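Wivstead open day - what I saw at the robot lab
Speaker notes, 10 Jan 2020
Slot is short, so keep moving. Water on the lectern. Clicker is temperamental, press it once and wait.

Opening

Hello everyone, thanks for coming out. I went to the Wivstead open day in September and I have been boring my family with it ever since, so tonight it's your turn.

Ask for hands: who has seen a robot arm working, in the flesh? Who has only seen the car factory ones on the telly? (Expect mostly the second. Good, so had I.)

Say early on that I'm a visitor with a notebook and no engineer. If there's an engineer in, please shout when I get something wrong.

Getting there

Wivstead is the old seed warehouse on the Brorkby road. You drive past it twice before you find the gate. They had 300 places and all of them went, so if you fancy the next one, book early. We were taken round in groups with a badge and a pair of safety glasses each. Mine steamed up the whole way round.

Mention the canteen. Very good cheese scones. Don't spend long on this!

The first hall

Rustent is their name for the sorting line, and it's the noisy one. Trays come in at one end, get looked at by a camera, and get pushed off to the left or the right. It's simple to follow and I could have stood there all afternoon - there's something lovely about a machine that makes up its mind that quickly.

They stopped it for us so we could hear the guide, then started it again and half the group jumped. Do the jump if the room seems up for it.

Point to make: Rustent does one job in one place. Move the belt a hand's width and it needs setting up all over again. Pause here, the next bit depends on it.

The Marchuk room

This was the part I'd gone for. Marchuk is a project about picking up ordinary household things and putting them down again. Cups, mostly, when we were in there. It sounds like nothing until you try to write down how you do it yourself.

Audience bit: get everyone to pick up their drink, slowly, and notice what the fingers do. How hard are you squeezing? When did you decide? Which way would it tip if you let go a bit early? Give them a good half minute. People laugh, then they go quiet, then they start talking to the person next to them. Let them.

What I hadn't known is how much of the practice goes on inside a computer. They build a room with a table in it, put the arm in, and let it have a go. A dropped cup costs nothing and there's no sweeping up. The evening before our visit they had left it running and it had got through 1309 tries by the time they came back in. The real arm next door managed 48 in the same stretch, with somebody sitting beside it.

Slide: the simulated arm with its cup. Leave it up and give people time to look at how low the cup is over the table. Talk about putting down as well as picking up. Say that I'd always assumed the grabbing was the hard part, and our guide told us the last little bit above the table gave them just as much bother. 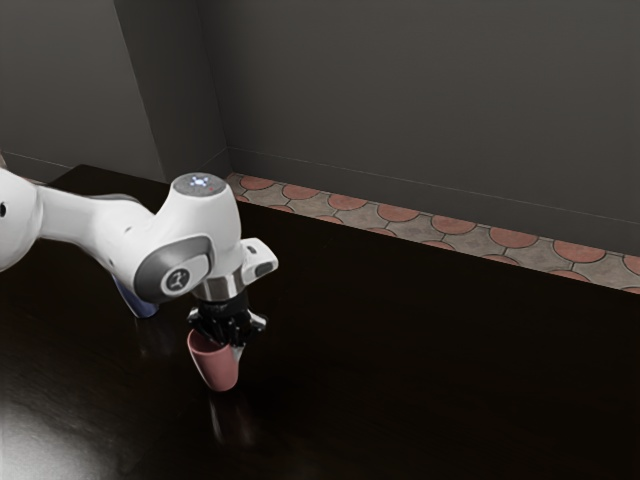

Brorkby library group, who had this talk before you, wanted to know whether practice on a computer is any use once there's a real cup involved, and said they would sooner see it wash one up. Fair point, and I put the first half of it to the people at Wivstead by email. Their answer was that some of it carries over and some of it doesn't. Slippery surfaces are a nuisance. So they go back and forth, changing the weights and the lighting in the computer version, then trying again on the bench.

No reply yet on the washing up.

If there's time

The hands-on table: seven of us had a turn at steering a small arm with a joystick. I was dreadful at it. A girl of nine or so was brilliant and they had trouble getting her off it.

Questions

Likely ones: cost (I don't know, they didn't say), jobs (let people talk, don't rush this), is it safe to stand near (we stayed behind a yellow line the whole time).

Leaflets are by the door. Next open day is in September again, booking through the Wivstead office. Chairs need stacking before we go, please, blue ones against the back wall.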